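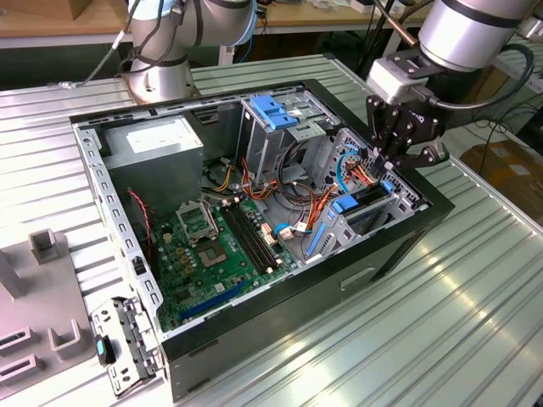
The tower with its side panel off.

I watched all of Plukgate over the last two weeks. It has 20 episodes, and I went in knowing nothing about the cast. By episode three I was looking up Zdislava Polák, who plays the harbor clerk.

There isn't much about her online in English. From what I could find, she did stage work in a town called Skovard before she ever had a screen part. Her first credit was a small role in Escobedo, where she is listed 17th in the cast and has two scenes. I went back and watched it. She is good in both, and the second one is longer than I expected.

After that came Stisteo, the hospital show. She joined in the second season as a night nurse and stayed until it ended. Most fans seem to know her from that. I only got through half of it. The writing is slow and every episode has a meeting in a hallway. 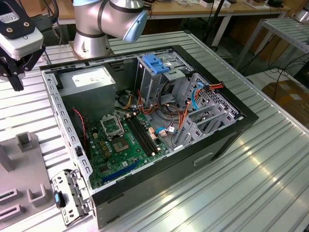

What to watch first

I would start with Plukgate. Her part is small in the first two episodes, so give it until the third. The subtitles are fine except for the songs, which are left out.

Escobedo runs 127 minutes and you can skip it unless you want to see everything she has done. Stisteo is up to you.

She has a new movie coming in June. I haven't seen a trailer yet, only the poster, and her name is second on it. I'll write something when I've seen it.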